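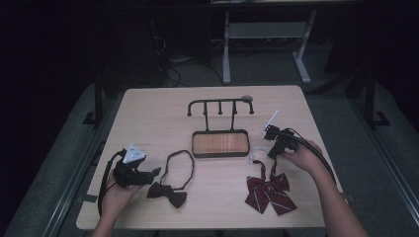

A place for the bow ties

The woman who runs the hire counter at Sivik does not like to be called a stylist. She hands out neckwear, she says, and takes it back again. Sivik lends clothes to school choirs, amateur theatre groups and the odd wedding party from two rooms above a shop in Skullavbridge, and her corner of it is the small things: bow ties, ribbon bows, cravats, collar pins and the straps and clips that hold them on.

There are 3,646 items on her list. She knows the figure because the stock check was finished in January, and she read it off the sheet for me before I had sat down.

"People think it's mostly suits," she says. "The suits are the easy part. A suit has a hanger. You put it on a rail and it stays where you left it. A bow tie goes in a drawer with the others and when you want it, you've got a knot."

The trouble is the neck strap. A ready-made bow tie has a thin band that goes round under the collar, and when the tie is not being worn the band has nothing to do except wrap itself around its neighbours. For years everything was kept in shoeboxes sorted by colour. She would lift out one black tie and four more would come up with it.

School ribbon bows are worse in one way and better in another. They have long tails, which crease if they are folded under, but most of hers fasten with a short band and a clip, so there is less to tangle. She keeps striped ones in dark red and in navy, and a few plain ones which hardly go out at all.

"The tails are what I look at when something comes back," she says. "If the tails are flat, somebody has looked after it. If they've been screwed up in a pocket you can see every fold. It'll press out, but you have to go gently with the stripes or you get a shine."

She presses them under a cotton cloth, with the iron on its lowest setting but one, and never on the loops. The loops she fills with tissue and leaves overnight. I asked whether steam would be quicker. She said it would, and that she had spoiled a whole set of bows for a girls' choir by trying it.

The change from shoeboxes began with a stand. It was made for jewellery, or for keys and watches, she has never been sure which, and it came in a box of shop fittings from Hollmann when they were clearing out old display pieces. It has a black metal bar across the top with the ends turned down into hooks, some short pegs, and a tray for a base with a wood-look panel inside a dark rim. She put it on the counter for her own keys. Then one afternoon she hung a bow tie over one of the hooks while she answered the telephone, and it stayed there for a week.

"I kept walking past it and thinking, well, that looks all right. You could see the colour properly. You could see the strap wasn't twisted. So I hung another one up."

She now works to a simple arrangement. Whatever is going out next hangs on the stand, by the strap, with the bow facing the front. Clips and loose pins go in the tray. Anything that has come back is laid out flat on the table first and looked over before it is hung or put away. She opens the strap out into a loop when she lays a tie down, with the wings of the bow spread, and checks the slider, the hook and the stitching at the back, in that order. A ribbon bow is laid with the tails pulled down and slightly apart.

It takes longer than tipping them into a box. A choir of forty means forty straps. She does them standing up, with the radio on, and says she doesn't mind the job as long as it isn't interrupted.

The rest of the stock has moved out of shoeboxes too, though not on to stands. She uses shallow drawers from Misico, lined with felt, with six ties to a row. Each strap is folded once behind the bow and held with a slip of card. She tried elastic bands first, but they marked the satin. Paper clips left a dent. The card she cuts from old cereal packets, and she has a tin with 200 of them ready.

I asked what goes missing most. She had expected me to say bow ties, she said, and they do vanish, but it is the clips that she spends money on. The clear ones in particular are hard to spot on a carpet. A school will send back every bow and be short of half a dozen fastenings, and a bow without one can't go out.

"I don't charge for them. Perhaps I should. I put a note in the bag asking them to look under the chairs."

She has opinions about how a hook should be used. One tie on each, she says, or two at most if they are the same colour. The top bar can take more, but then they slide towards the middle and you are back to pulling at knots. Heavy velvet ones should lie flat and not hang, as the weight drags on the strap over time.

For people with only one or two at home she suggests a peg inside the wardrobe door. Fasten the strap before you hang it, she says, and don't leave it in the jacket pocket after the party.

She is looking for a second stand the same as the first. Hollmann no longer has any, and the ones she has been shown since were too tall for the shelf.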